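Two Grippers and a Good Shoe

Ravby will sell you a pair of hand-held grippers for $1550, or rent them at $65 a day, and either way the robot is you. You squeeze, you lift, you put the thing down, and the software from Zorneo learns your habits, bad ones included.

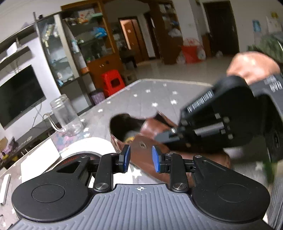

Words by the Kramer workshop desk
May 28, 2020

The brochure shows blocks. We went with a brown leather shoe, a shape with no flat side worth grabbing and an owner who would like it back unmarked. Ravby asks for 570 good tries per task before the training is worth running. I got through one evening's share and found muscles in my thumb I had never been introduced to.

Working two at once is the hard part. Your hands know how to share a shoe. Give each one a set of fingers on a linkage and they start to argue.

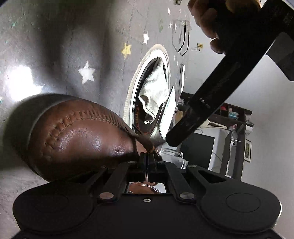 Pison rented the same kit in March, and came away thinking that the hardware is fine but the manual reads as if written by the gripper. Renting makes sense for a month of curiosity, no longer.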